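Shared Room Walk-Through: Tables, Shelving, Floors and Exits

Last updated: October

For use in all 11 shared rooms at Noltwood. Go through the list with the room lights on and the blinds open. Mark each line OK, FIX or STOP. STOP means the room is locked and a sign goes on the door until the item is dealt with. Write a comment for every FIX and every STOP. "Bad" is not a comment. "Left rear leg, bolt missing" is a comment.

Start at the door and go left around the room, then do the middle. If you do it in a different order every month you will miss the same corner every month.

1. Door and way out

[ ] Door opens fully and does not catch on the floor or a mat.
[ ] Closer pulls the door shut from half open.
[ ] Exit sign lit. Press the test button and hold it.
[ ] No chairs, carts or boxes stored within the swing of the door.
[ ] Second exit, where there is one, opens from the inside without a key.

Comment: The door at the Bargate end sticks in damp weather. It has been planed once. If it sticks again mark it STOP, since people will lean on it and then let it swing.

Comment: Door mats with curled corners get thrown out. Do not tape them down.

2. Floor

[ ] No loose tiles, lifted seams or soft spots.
[ ] Nothing spilled. Look under the tables too.
[ ] Small items picked up, such as pens, game pieces, bottle caps and beads.
[ ] Cords run along the wall. Any cord crossing a walkway has a floor cover over it.
[ ] Floor drain covers, if any, sit flush.

Comment: The large room is 2,107 square feet and the seams run the long way. Walk each seam. It takes a few minutes and you can feel a lifted edge through a shoe before you can see it.

3. Tables

[ ] Push down on each corner, then on the middle of each long side. No rocking.
[ ] Legs or base tight. Try the bolts by hand first, then with the wrench.
[ ] Run the back of your hand along the front rim. Stop at any chip or sharp spot.
[ ] Underside free of gum, staples and screws that stick out.
[ ] Top wiped and free of grit.
[ ] No cracks. On a patterned top, check with a flashlight held low and to one side.

Veins and cracks are easy to mix up. A vein in the pattern stays smooth when you drag a fingernail across it. A crack catches. On tops where the pattern goes over the edge and down the side, check both faces, as a crack often starts on the side and is only visible there for a while. 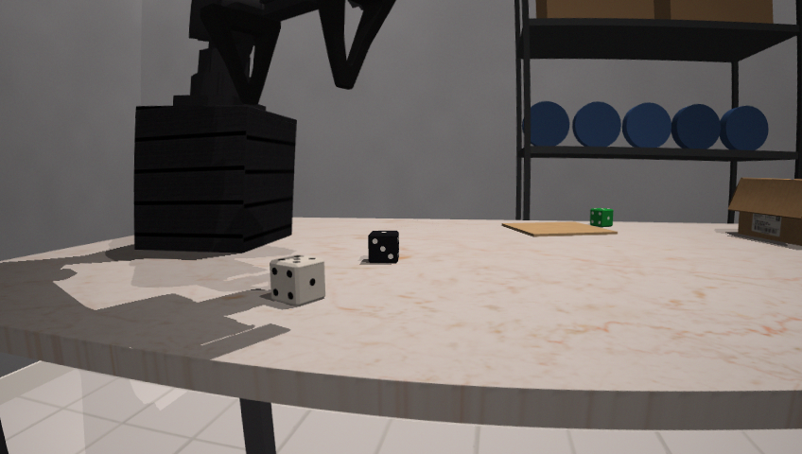 Marble-patterned top with thin orange-brown veins. The curved front rim is checked by hand along its full length.

If you find a chip, put a strip of masking tape over it and write the month on the tape. If the chip has grown past the tape the next time, it goes to STOP. Do not fill chips yourself. The last home repair kit that was used here dried yellow and had to be ground out, and the grinding cost more than a proper repair would have.

Comment: Heavy tops are not to be moved by one person. Two people at the least, gloves on, and agree out loud on which way you are turning before you lift.

Comment: Folding tables get their own look. Open and close each one. The locking ring has to drop on its own. If it needs a kick, mark FIX and fold the table away with a tag on it.

4. Chairs and benches

[ ] Sit on it. Lean back a little. No cracking sound, no sideways sway.
[ ] Feet all have their caps.
[ ] Seat screws tight.
[ ] Stacks no higher than the line painted on the wall.
[ ] Bench slats have no splinters.

Comment: Missing foot caps are the most common thing on this list and also the cheapest. There is a bag of spares in the supply closet, second shelf. When the bag gets low write it in the book and Salamatu Uzor will order more.

5. Shelving and storage

[ ] Unit stands straight. Put a level on a middle shelf.
[ ] Fixed to the wall with a bracket on each side. Pull the unit toward you with a steady hand. It should not move.
[ ] Shelf clips or bolts all in place.
[ ] Heavy things low, light things high.
[ ] Nothing hanging over the front of a shelf.
[ ] Nothing stored on the top within reach of a sprinkler head or lamp.
[ ] Load label can be read.

Our metal units from Indard are labeled 600 pounds for the whole unit, spread evenly. That is the total, with the bottom shelf included. Board games and paper weigh more than people expect. A full row of binders on one shelf is already a lot, so split them up.

Comment: If the label has fallen off, treat the unit as not rated. Take off anything you would not want to carry up a ladder and mark FIX. Do not copy a label over from another unit even if the two look the same.

Comment: Rust at the foot of an upright usually comes from mopping. Wipe it, look again next month, and tell whoever mops to leave the foot dry.

6. Walls and outlets

[ ] No wet marks, bubbles or peeling paint.
[ ] Outlet and switch plates whole and screwed down.
[ ] Outlets near a sink trip when the test button is pressed, and reset.
[ ] No power strip plugged into another power strip.
[ ] Nothing hung from a nail alone if it weighs more than a picture.

Plain painted walls are the easiest to inspect and the easiest to skip. Stand close and look along the wall toward the window. Bumps and damp patches show up from the side when they do not from the front. Then turn around and look back at the room across the tabletops from the same low angle. Grit, dried spills and raised edges are easier to spot this way.

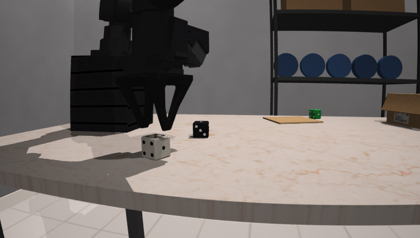
Light-colored tabletop and plain grey wall. Both are checked from a low angle.

Write down where a mark is by measuring from the floor and from the nearest corner. "By the table" stops being useful as soon as the table is moved.

7. Lights

[ ] All lamps working, no flicker.
[ ] Covers in place and free of dead insects.
[ ] Switches not warm to the touch after the lights have been on for the whole walk-through.
[ ] Emergency light comes on with the test button and stays on while you count to 20.

Comment: A warm switch is a STOP. Turn the lights off and call the electrician. The number is inside the cover of the book.

8. Windows and blinds

[ ] Opens and locks.
[ ] Glass not cracked. Check the bottom corners.
[ ] Blind cords tied up on the high cleat.
[ ] Sill clear.

Comment: The latches from Rezaei loosen over the summer. A quarter turn is enough. Past that the thread strips and the whole latch needs replacing.

9. First aid and fire

[ ] Extinguisher on its hook, needle in the green, pin and seal in place, tag initialed.
[ ] First aid box complete against the card in the lid.
[ ] Nothing out of date. Take out anything that is.
[ ] Evacuation map on the wall, right way up for someone standing in front of it.

Comment: Turn the extinguisher around and read the back as well. Dents hide on the wall side.

Comment: Eye wash bottles expire sooner than bandages do. The date is on the bottom of the bottle.

10. Before you leave

[ ] Everything put back where it was.
[ ] STOP signs on the doors that need them.
[ ] Sheet signed, with start time and end time.
[ ] Copy in the book, original in the tray.

A small room with nothing wrong should not take long, but if every line is checked off and the end time is two minutes after the start time, you will be asked to do it again. If you are called away in the middle of a room, start that room over – it is hard to remember which line you were on.

Old sheets are kept for three years. Please use a pen. Pencil has rubbed off on some of the older ones and we can no longer tell FIX from OK on them.

Comments

Berhanu Sisay
The flashlight trick in section 3 works. I had one table down as cracked for two months and it was part of the pattern. Fingernail went right over it.

Mekdes Tsegaye
Could the wrench size be added to the table section? I carry the whole set around with me every time.

Salamatu Uzor
Mekdes, it depends on the table. I will put colored tape on the bases to match the wrenches and add a line to the next version.

Jeferson Prado
Section 5, the pull test. How hard is a steady hand? I am a fair bit heavier than the person who did it before me and I moved a unit that she had marked OK.

Salamatu Uzor
If it moved, it is a FIX. Check the wall bracket before you put anything back on it.

Sumeya Belay
The spare foot caps are on the third shelf now, behind the paper towels. The bag has two sizes mixed together so try one before you take a handful.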